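Balloons and bits: the big clear-out at Urkthorpe

Hello again! I promised a few people an update on the 21st May tidy. We've had the back room since April and it has slowly filled up with party leftovers, spare lamps and 17 boxes that came over from Polham with no labels on at all.

I've started with the colourful stuff, as it cheered me up no end. 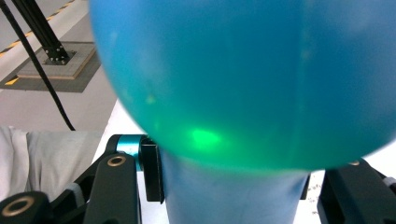
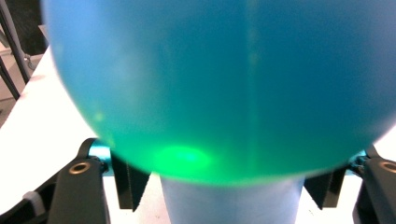

Big, round and blue, with a green glow low down and a paler blue stem underneath, in both shots.

I do love that colour! It goes from blue into green towards the bottom, and I could happily have one in every corner of the house. My sister says absolutely not.

Mehwish Niazi did the shelves with me and got through nearly 13 bags before lunch, which puts my seven to shame. The key code for the cupboard is still on the Long Room noticeboard, and if you borrowed the Dromitz stepladder please bring it back, we need it for the top shelf. More pictures once I've found the lead for my laptop.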